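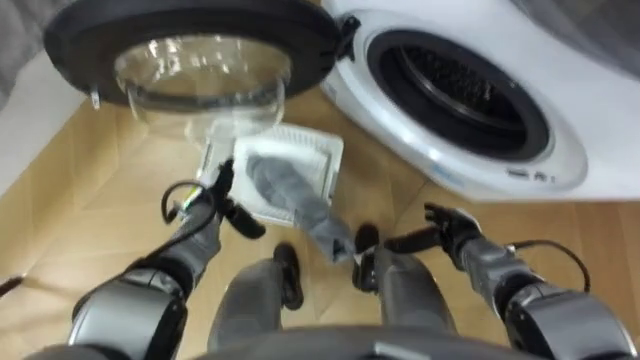
Re: [tusilgate-felters] Fulling big knits in a front-loader?

From: Vira Pavliuk
To: tusilgate-felters
Date: 2024-03-24

Miroslava Kushnir wrote:

> Hi everyone, I've finished knitting the Savchuk bag, the big one with
> the fold-over top, and I'm scared to put it in the wash. It took 462
> grams of Lundora in moss and it's enormous. My old top-loader is gone
> and all the instructions I can find say to lift the lid every few
> minutes and check. I can't do that with a front-loader, the door locks
> as soon as there's water in it. Do people full by hand now? Or do I
> just shut the door and pray? Also, is the strap meant to go in
> attached? The pattern doesn't say.
>
> Miroslava (Gakville)

Miroslava, do it! Put it in! I was where you are two winters ago with a pair of clogs, and I now like the front-loader better for almost everything. It's a different rhythm, that's all. You work in short cycles and look in between, where the old instructions have you fishing around in hot water with a wooden spoon.

First, though, the swatch. I know, I know. But you have that much yarn in the bag already and a swatch is an evening. Cast on enough for a square a bit bigger than your hand, in the same needles and the same color (moss may well behave differently from the natural, the Lundora white barely fulls at all for me). Measure it, write the numbers down, and wash it just the way you plan to wash the bag. Mine usually lose more height than width, so the bag will come out squatter than you expect from looking at it on the needles.

Then the bag. Baste the top shut with cotton thread, big loose stitches, or the edge will ruffle like lettuce. Put it in a zip pillow cover. Lundora sheds like a dog in May and all of that goes straight to your filter otherwise. I toss in a towel or two for friction, old ones that have given up all their lint.
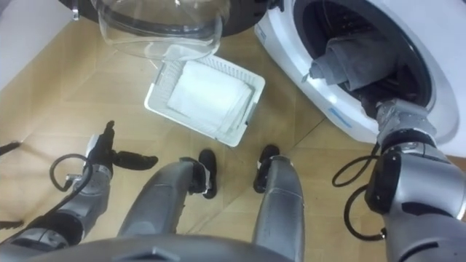 Tennis balls work as well but the noise is terrible and I live above someone.

Use the shortest warm cycle you have, a spoonful of wool wash, and turn the spin right down. High spin is where the creases come from, and a crease in a fulled bag is there for good. When the door unlocks, take the bag out and really look at it. Can you still see stitches? Does it stretch when you tug the sides? Back in it goes. My clogs took three rounds, a big tote took four, and the Savchuk hat (number 1213 in the old leaflet, does anyone still have a clean copy?) was done in one and fit my nephew's teddy bear.

Don't wander off during the last round. It goes from "nearly" to "oh no" very quickly — I have a lovely thick potholder that used to be a vest.
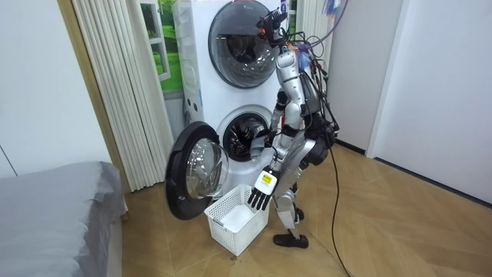
The strap

Separate! Full it in its own pillow cover and sew it on afterward. Attached straps twist around everything, and they full faster than the body, so you end up with a short, hard strap on a soft bag. Knit it a third longer than you want it. If yours is already sewn on, I'd take it off again, sorry. A sharp needle and a good lamp and you'll have it free in no time.

Blocking

Pull it into shape while it's still damp, and be rough with it, it can take it. For a bag that size I'd stuff it with grocery bags over a cereal box so the bottom goes square. Six days to dry in my hallway in March, less if you have a radiator nearby. Turn it now and then. Once it's dry you can shave off the fuzz or leave it, I like it fuzzy.

By the way, if you have a spare 200 grams of the moss left over, I'd love to trade! I have plum and a very odd mustard. And please send the before and after measurements to the list, we have hardly anything for Lundora in the bigger patterns.

Vira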